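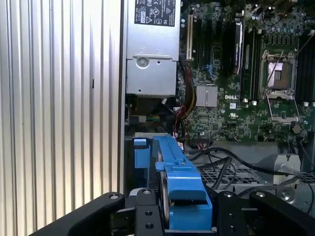
Power supply end of the Dell, side open

2 min read

ashtray_ed
Finally lit one of the Grosby coronas last night. Lovely draw, bit of cedar, then pepper for the last third (loved that!). Paid for a box of five and I'd buy again.

mapleleaf870
Really? Mine tasted like hay. I'd take a Bosimico any day.

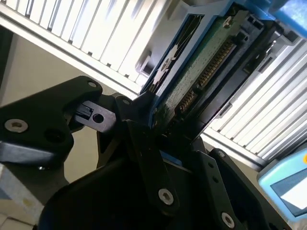 Photo: ashtray_ed

ashtray_ed
How long did you rest them? Mine sat nearly 2 months.

mapleleaf870
Four days, ha. Still think they're overpriced.

tangen_puffs
Rest them! Night and day for me.

Contact | © Skisholm Cigar Board | Back to top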